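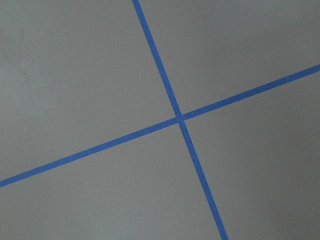 Residents of Prirnbridge have been saying for years that the town ends wherever the sidewalk does, and now the county has agreed to settle the matter properly. A new survey of the town line begins in June, taking in the Bepari farms to the east and the old Preletti tract, 300 acres that both Prirnbridge and neighboring Illix have long been happy to call their own. The last survey was made back when the town had just over 2000 people.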